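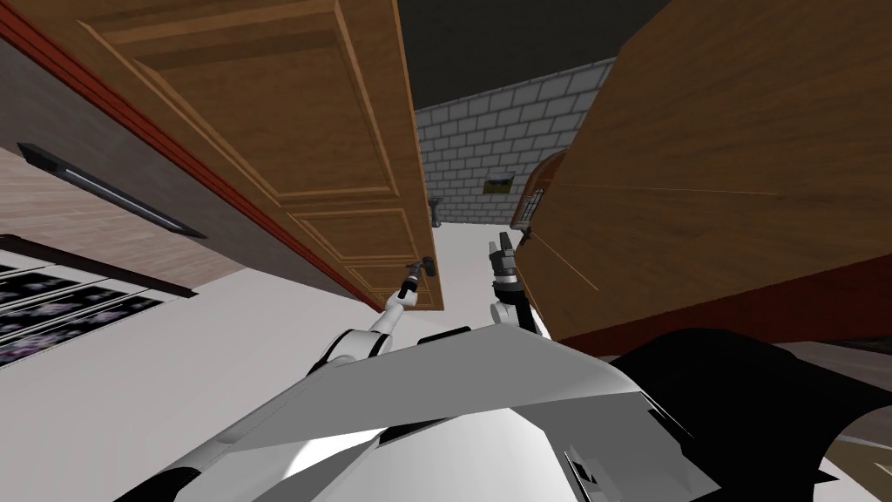
Grundosano asked after the last revision whether the slim fingers needed a section of their own, given that the wide set closes on any handle in the library. They do. The wide set closes on most handles but leaves little room between the fingertips and the door face, and runs with it need a different approach distance. Keep the two sets apart in your records.

6.2 Comparing grippers on the double door

Use this section after both arms have been calibrated (section 5) and the controller has passed the idle check. All steps are done in the simulator.

1. Open the Palstead room file and load the double door task.

2. Select the gripper for the left arm. Start with the slim fingers. The right arm keeps the same gripper through the whole comparison.

3. Set the step limit to 3000. Shorter limits end slow runs before the handle is released.

4. Set the random seed to 241. Use the same seed for every gripper you compare.

5. Choose the onboard camera and leave its tilt at the value stored in the room file.

Note: The onboard view is steep and includes a large part of the robot body. If you crop the image, crop from the bottom only.

6. Start the run. Pause it when the left fingers come level with the lever and check the spacing on both sides of the handle before you resume.

Caution: Do not change the grip force while a run is paused. The Lemar controller applies the new value all at once when the run resumes, and the arm may jump.

7. Save the log, change the gripper, and repeat from step 3. Do 6 runs with each gripper.

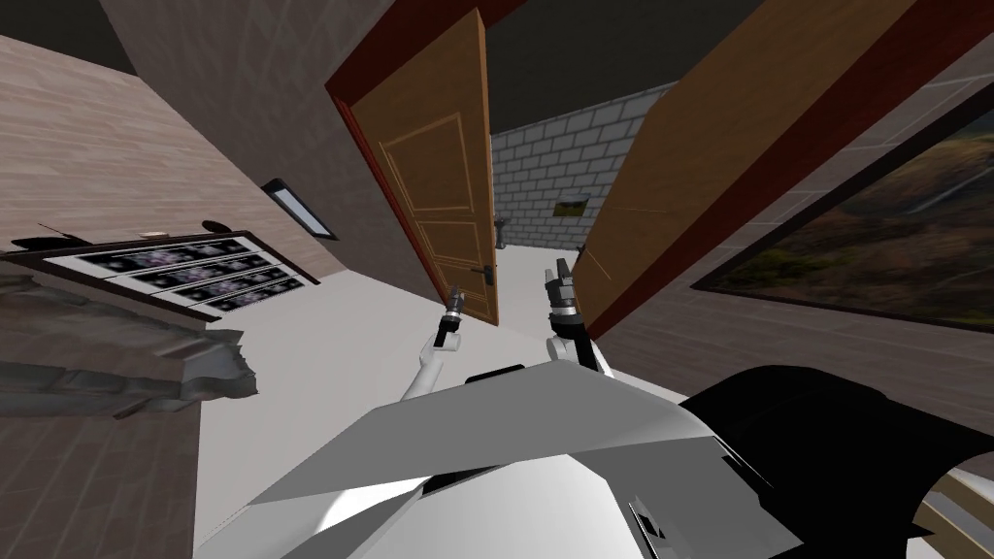
Finger opening is set separately for each arm, on the Trịnh panel under Hand. The value is a percentage of full travel, and 92 is the highest setting that leaves a margin before the end stop. Check the result in the onboard view before you save it. With the right gripper's fingers spread and overlapping the bottom edge of the right door leaf, it is hard to judge clearance from this camera alone. Switch to the side camera, read the distance there, and write it in the log next to the opening value.

8. When all runs are saved, open the Compare page and select the logs by gripper name. Sort by time to first contact, then by number of regrips.

Note: A run that stops on the step limit is still listed. Mark it as incomplete and leave it out of the average.

If a gripper misses the lever in every run, go back to section 5 and repeat the wrist calibration for that arm before you test another set of fingers.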